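We use cookies to improve your visit. By continuing to browse this site you accept our cookie policy.

Household Guidance: Measuring and Decanting Liquids at the Table
Trerkier Home Advisory Service

Residents of the Wastside properties are reminded that cleaning concentrates, descalers and plant feeds should be measured before use. Guessing wastes the product and may leave a residue on worktops and floors. Vessels used for household chemicals must be kept apart from those used for food, and should be stored on a separate shelf.

Prepare the table first. Clear away crockery and papers, and lay a cloth that reaches well past the working area. Smooth out the larger folds, as a beaker set on a ridge of fabric may tip.

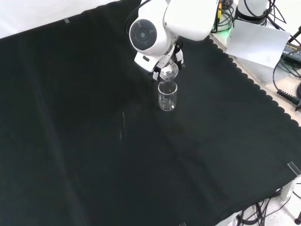 Pouring between two vessels should be done slowly and at a low height. The receiving vessel is to be placed upright on the cloth before the other is lifted. Keep the mouth of the upper vessel just above the rim, as with the rounded glass and the graduated beaker here, so that only a short gap remains – a longer fall encourages splashing. Clear glass is preferred for the lower vessel. White markings are easy to read against a black cloth, and a strip of tape near the edge, of the grey sort used on this one, will hold the fabric to the table.

Readings should be taken at eye level once the liquid has settled. Where a label gives a dilution of 1 to 12, measure the concentrate first and add it to the water.

Rinse both vessels 3 times and leave them to drain. Cloths that have taken a spill should be washed separately from other laundry.

Last reviewed: 2025-12-31

Contact us | © Trerkier Home Advisory Service | Back to top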